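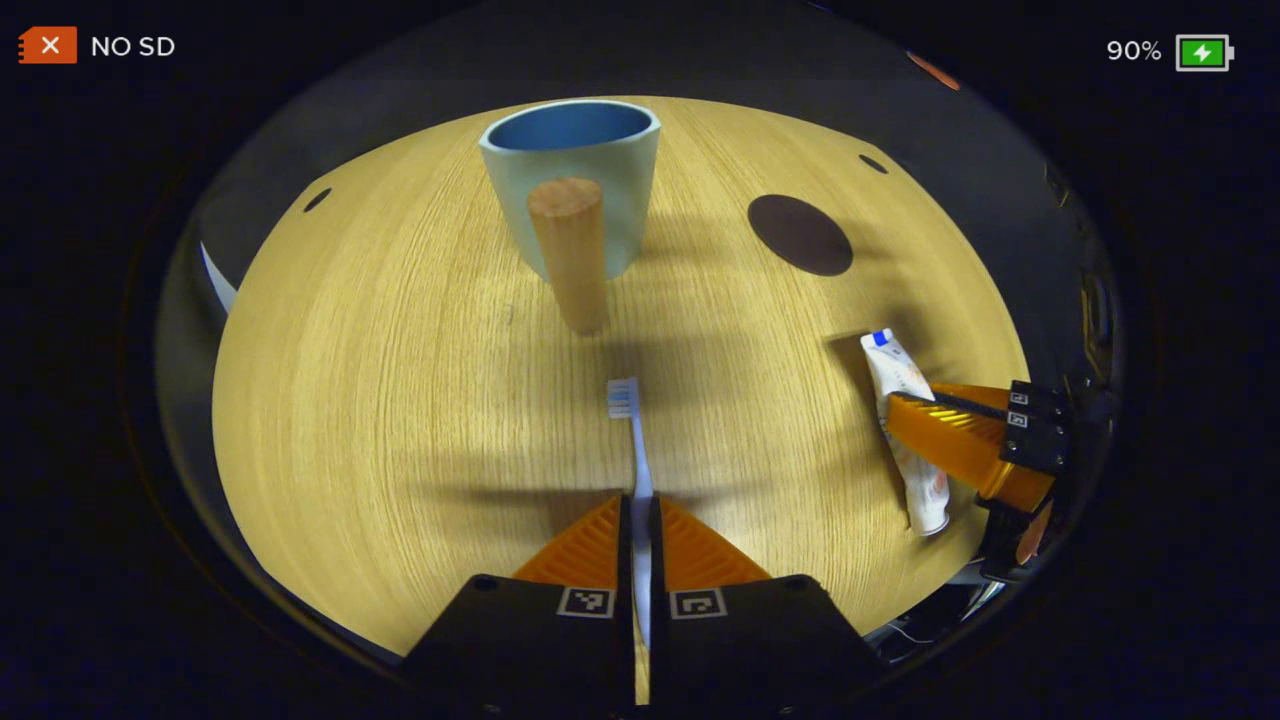

Re: [bench-list] Hand grippers, finger pads and the toothbrush task

From: Marjan Rashti
To: bench-list
Time: 9:40 pm

Ardalan Mahmoudi wrote:

> I have my pair of grippers printed and assembled. The first
> set of fingers came out too stiff and I can't hold anything
> thinner than a marker. Before I print again, can somebody
> tell me what they are using for fingers, and how the camera
> is set up? Also, are you still on the toothbrush and mug, or
> have you moved to something else?
>
> Ardalan

Ardalan,

Still on the toothbrush and mug. The left gripper has the toothbrush and the right one has the toothpaste tube by the middle. The mug stays toward the back of the round table.

On fingers: mine are the orange ribbed ones, the wedge shape from the Hirken folder on the shop drive. I printed them in the soft filament Hooman keeps on the second shelf. The spool is marked Tevari 11. Print slow, ribs facing up, no supports. If you used the file called wedge_b, that one has a thicker back wall and it is too stiff for small handles. Use wedge_c. A toothbrush handle is a fair test. If you can hold it out straight and it doesn't roll when you turn your wrist, the fingers are fine.

There are two square markers on each gripper. Print them on matte paper. I had glossy ones at first and lost the left marker every time I leaned toward the lamp. Glue them down flat, and check that both still show with the fingers fully closed.

The camera is on the gripper with the wide lens. Check the overlay before you start. Mine says NO SD in the top left corner when there is no card in it, and it is easy to miss if you are looking at the table. Battery is top right, and it shows the bolt when it is on the cable. I route the cable down the forearm and tape it twice. Once is not enough.

Counts so far: 66 good runs, all at the Bevemwood shop. Jayanthi wants 500 before she trains anything, so we are a long way off. If you can do a batch at home, please use a pale mug and a plain table so the sets are not too far apart. Your own toothbrush model is fine.

Two open items:

1. The right gripper trigger sticks when it is cold in the shop. Do-yoon thinks it is the spring seat. I have filed mine down a little and it is better, but I would like a proper fix in the next version of the part.

2. Lighting. With the one lamp I get wide shadows over the near half of the table from my own gripper. I am going to try a second lamp on the other side. If anyone has a clamp lamp they don't need until June, please bring it by.

I'll put the wedge_c print settings in the folder tonight. The door code for the shop is still 1774.

Marjan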